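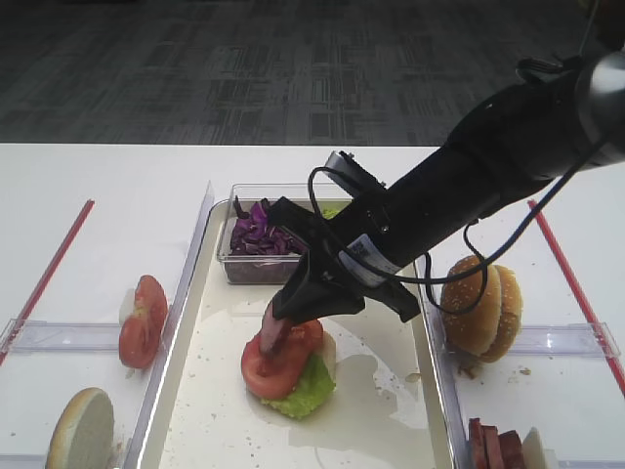
Ham going on over tomato and lettuce, purple cabbage in the clear tub at the back.

Lunance Sandwich Tray Set
$94.00
In stock, ships from our shop in Vaser

Hi, Embla Brekke again! If you've bought from Brirnico before you know I only sell things I'd put on my own counter, and the Lunance set has been living on mine since last November. I make a lot of sandwiches. Lunches for my two kids, lunches for the shop, and every summer a very long table of them for the street party, where I got through 200 buns this year and still had people asking if there was any ham left (there wasn't).

The idea is simple. You get a white tray to build on and clear plastic pieces for the fillings, so you can see what you've got and reach for it without opening anything. I put the tray in the middle, the shredded cabbage behind it and the tomato slices off to the left. You'll have your own way. My sister does hers completely backwards and she's faster than me, which I try not to think about.

What I like about the tray

The raised rim, first and foremost. Tomatoes drip, washed lettuce drips, pickles are a menace, and a flat cutting board sends all of that straight onto your table. With this one the puddle stays on the tray and so do the crumbs. Just wipe the floor of it with a paper towel when it gets too swimmy, or the bottom bun will soak it up - I usually stop and wipe after every few sandwiches.

It's also white, so yes, it shows everything. Some people hate that. I'd much rather see the mess and deal with it, and beet juice is the one thing that has ever left a mark on mine. Baking soda and a soft cloth took most of it off.

What about the tub?

The tub holds a good heap of shredded cabbage, more than we eat in a meal. Mine does cabbage most days and lettuce when the garden's going, and sometimes a bit of both when I'm lazy. No lid comes with it, so if you're putting it back in the fridge you'll want to cover it with a plate or some wrap. I've asked the makers about lids twice now! If they ever make one I'll list it here.

Can you do hot dogs on it?

You can, and we do, nearly every Friday-ish sort of evening when I can't face cooking. I get the sesame buns from Tokgöz, the bakery two doors down, and they're lovely and brown on the tips. My kids like their sausage cut into rounds and tucked into the split bun, so each bite has some and nothing slides out the far end. Slice the sausage first, pile the rounds up on one side of the tray and keep the buns on the other. A long bun fits fine if you lay it corner to corner. 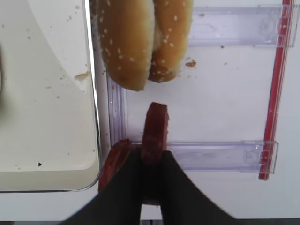
What's in the box

1 white building tray with raised, see-through rims
1 clear rectangular tub
1 clear divider compartment for slices
1 folded care sheet (short, and you can skip it if you read the next bit)

Spare tubs and dividers can be ordered separately. Drop me a note with your order and I'll send you the price, it changes a little with each delivery.

Washing it

Warm water, dish soap, soft sponge. I don't put mine in the dishwasher. The care sheet says top rack is OK, but I tried it with an older tub and it came out cloudy, so now I stand at the sink and grumble. Please don't use the scratchy side of the sponge on the clear pieces. Dry the corners of the divider with a bit of cloth, that's where the tomato seeds hide.

Shipping and returns

Orders go out within 5 working days, usually sooner if I'm not at a market. Local folks are welcome to pick up at the shop, just ring first so I can have it wrapped. If you don't get along with it, send it back unused inside 6 weeks and I'll refund the set. Cracked in the mail? Email me a photo and I'll sort out a new piece.

Page updated August 17, 2018: spare dividers are back! The tubs are still on order, and I'll email everyone who left their name at the counter when they come in.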